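June 9, 2019

I finally replaced the cardboard cartons with a clear plastic egg tray. It has a rim and small tabs at both short ends, so it lifts out of the fridge easily enough. I paid 4 dollars for it at Nilten in January and then left it in a cupboard until this week.

## Filling it

I start with the back rows and work forward, oldest eggs at the left. Senga Leckie next door does hers front to back. I set the tray on the green and white tablecloth to load it.
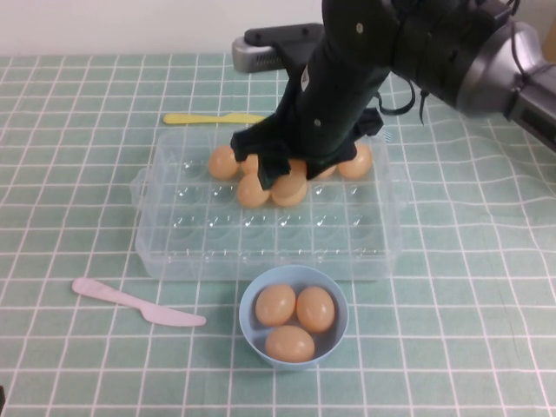
## Washing it

Warm water, dish soap and a bottle brush for the cups. I let it drain upside down on the rack overnight.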